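Ticket 865: order form drops the last item
Opened by: Corentin Le Goff, Jendwood snack club
Status: waiting on customer

Hi again Magdy,

Okay, I went through your list last night and I've got some results for you, plus one new weird thing.

First, clearing the cache did nothing. I did it in both browsers and even restarted the laptop, which takes forever. The form still loads fine, I add everything for the club order, hit Review, and the last line is just gone! The total is wrong too, so it isn't only hiding it from me.

Then I tried your idea of a shorter order. With 14 lines I lose one every time. With 2 lines everything shows up — so maybe it's a length thing? The notes box says it holds 1000 characters and mine was way under that.

Now the weird part. If I click into the quantity field on the last line and press Tab before hitting Review, it stays. I did it again and again and it never dropped.

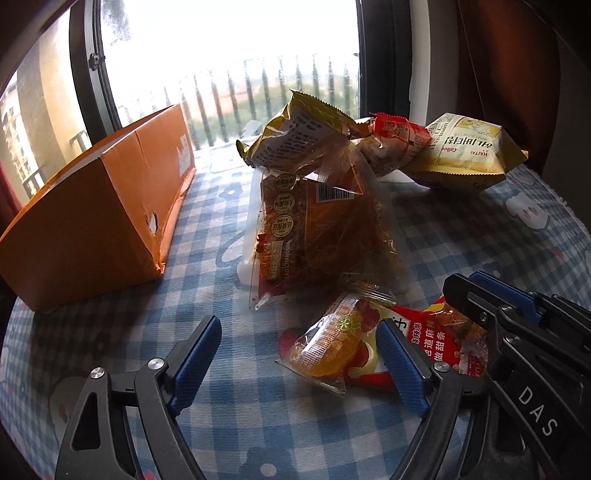
My guess is the form doesn't save a quantity until you leave the field, but you'd know better than me. I can live with the Tab trick for the November order, though I'd hate to explain it to everybody at Belhaj who uses the same form.

Do you still want the browser log? I saved one at 9:40 pm, right after a bad try, but the upload button here won't take it — is there an email I can send it to?

Thanks a bunch,
Corentin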